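Minutes, March meeting
Grisusstead hall, 7.30 pm

Present: Tariq Mengal (chair), Sunita Nakamura (minutes), and a very full room!

Spring concert: Tariq reported 161 tickets sold already, which got a cheer. Famarness Hall seats 514, so posters go up at the library and the shops this week. Altos are sounding glorious in the Awan piece, though the second page still drags and we'll take it slower at next practice. 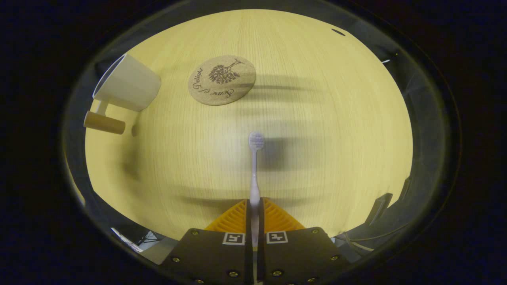 Grisusstead Community Choir

Travel weekend at Wirkness: the bunkhouse is booked and the deposit of $600 is paid. Bring your own towel, toothbrush and sleeping bag. Car pool list is on the piano, and two drivers are still needed.

Music library: Sunita has catalogued 144 scores (huge thanks, what an effort!). Please return any borrowed folders, especially the blue carol books.

Other business: moved and carried that we try a tea break at 8.15. Uniform colours held over to next meeting.

Closed 9.10 pm, followed by one very loud round of the warm-up song.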